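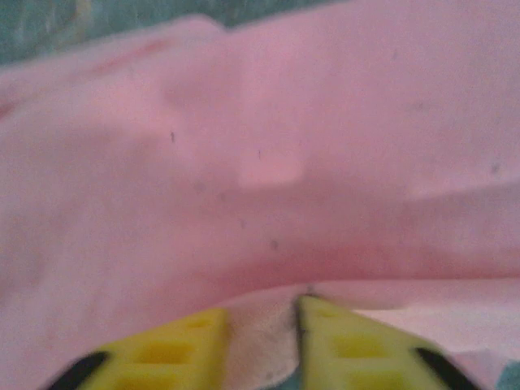 Pink cloth and yellow fingers, the view from the wrist on cell 7.

Trinidad Ocampo has the wrist feed up on one monitor and the job sheet on the other, and she talks while she types. She looks after the folding cells at Flumeo's shop in Trundasbridge. Seven in the morning is when she has time for questions. By eight, no chance.

First thing she checks is the fingers.

"They're soft, they're ribbed, they wear. People want to talk about the motors. I've changed one motor since I got here. Fingers I change all the time."

The yellow ones are her favourite colour. Practical reasons, mostly - against most of the cloth they handle, yellow shows up, and she can see on the feed how the tips are sitting. The black strip down the outer side she runs a thumbnail along at every start-up. If it lifts, the finger comes off.

How long does a swap take? "Two screws a side. Ten minutes if you've got the right driver, and the right driver is always over at Dumon's bench." Dumon is the bigger cell next door. There's a bit of rivalry over tools.

After a swap she re-zeros. Closes the gripper on nothing, opens it, closes it on a scrap. Cloth is the fussy part.

"With a box you know where the edge is. Fleecy stuff, it bunches, and you can get one finger hard up against a crease and the other one standing off a bit. So then you've got to decide. Is that the cloth, or is my centre out?"

Her answer is to open up, shake the piece out by hand and try it again. Same finger hard up on the next three grabs, it's the centre. Different each time, it's the cloth, leave the settings alone. She's watched new starters chase an offset all arvo that was never there.

Then lint. She points at the little dark specks on the pink. Could be fluff, could be dust, she doesn't much mind which on the cloth. On the lens she minds a lot. Her test is to move the arm a touch and watch. "If the speck moves with the fabric, fine. If it stays put on the screen, get the wipe out." Dry wipe first. Never the workshop rag, she says, and says it agian for the two trainees behind her.

And the blur? She shrugs. Focus is on the list, after the fingers.

The list is a spreadsheet she calls Mets, short for something she's forgotten. Every fault gets a row. Row 1593 went in last night, a cable tie rubbing on the wrist loom. Fixed in five minutes, written up in 23.

"That's the job though. If I don't write it down, the next person finds it the hard way."

What would she change, given the money? Spare fingers kept at the cell, for a start. A drawer with a lock. Her own driver.

The compressor kicks in down the back and she's already pulling her gloves on. Last thing over the shoulder, about the ribs - blow them out with air, low presure, dont poke them with a pick.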